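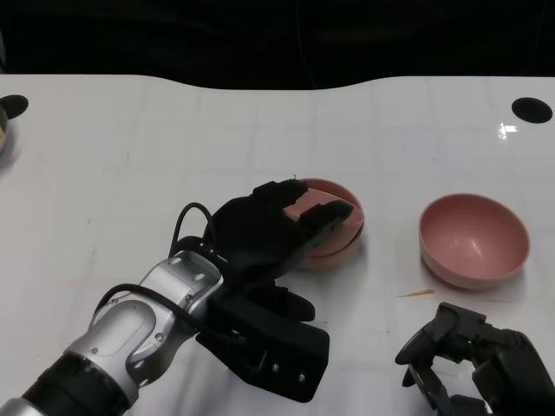 Start with the membrane, then the numbers. Nommont coated a ceramic filter to take dissolved oil out of brine at the Sadham well site. Pore size is 200 nanometers. Fouling begins at the surface, so finish matters: a glossy white tabletop throws back a bright glint, and a coated disc should do the same – a dull patch means uneven coating. Pause for questions.

Feed enters at 100 ppm oil and leaves at 2 ppm. Backwash every nine hours. Credit Sointu Seppälä for the flux model.
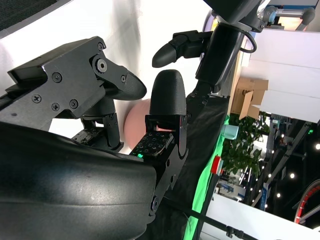 Black fingertip with textured grip surface.

Next slide: salt tolerance, Povalton data only.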